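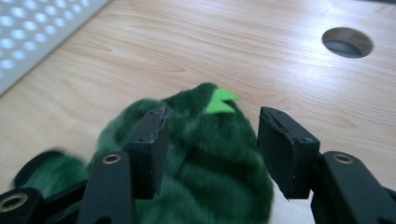 Sullstead textile bench adds plush costumes to its sorting trial

2019-10-21

The textile reuse bench at Sullstead has extended its sorting and folding trial to plush and long-pile items, a class of goods it had until now sent straight to bulk storage. The change covers children's dressing-up clothes, small costumes and pet outfits, and applies to stock received from the Tendham collection point as well as from Sullstead itself.

The bench handled 4,000 garments in the year to February. Of these, 464 were recorded as plush or faux fur. They were bagged unfolded and held on the lower racks, where they took up far more room than their weight would suggest. A bag of plush compresses poorly and the pile flattens along the creases, so items often had to be brushed out before they could be put on a rail.

Under the revised procedure each item is laid flat on a clear table and drawn out to its full length before any fold is made. The operator then checks the seams, the fastenings and any trim sewn on afterwards. Felt parts are looked at separately from the pile. Spikes, ears and fins in felt tend to be attached along one short edge and can be weak at the base even where the body of the garment is in good order.

Dinosaur-style pieces are a fair test of the method. The fabric is thick, it bunches readily, and the lime-green points stand proud of the dark pile, so a plain half fold puts a crease through the trim. Dorin Ene, who drew up the procedure, has set the fold line to one side of the spikes wherever the cut allows it.

"The upper edge is taken first and kept level," Ene said. "If it is lifted at one point only, the lower part swings round and you are back to a heap. With long pile you cannot see the seam, so you have to find it by feel and work from there."
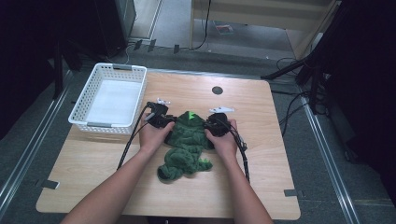
A green plush garment with lime-green spikes on the table, its upper portion held on both sides. The lattice-sided basket is empty.

Folded items go into open plastic baskets in place of bags. A basket is filled to the rim and no further, and is not stacked on another while it holds plush. Small outfits are placed with the trim facing up. Anything with loose felt is put to one side for mending and does not go back into the main flow until the stitching has been renewed.

Table height and surface were also reviewed. A smooth, pale wooden top was preferred to a cloth-covered one on two grounds: shed fibres show up against it, and dark pile does not drag when the garment is turned. Tops are wiped down between batches. The bench tried a padded cover from Stüber earlier in the year and withdrew it after fibres were found to collect in the weave.

The trial is limited to 2 tables and will run for 9 weeks. Valentin Anghel, who keeps the stock records, will log the time taken per item, the number sent for mending and the rack space used. Results will be compared with those for fleece, which has been folded at Sullstead under the older procedure for several years and is the nearest material in weight and thickness.

Anghel said the main figure of interest was rack space. "Time per item will go up, and we have allowed for that. If the volume on the lower racks does not come down then the extra handling is not worth having."

A written version of the procedure will be sent to the Trikholm depot when the trial closes. Trikholm receives fewer costumes but has less storage, and has asked for the basket limits and the mending criteria in particular. Adult costumes, masks and items with wire or foam inserts remain outside the procedure and should be bagged and labelled as before.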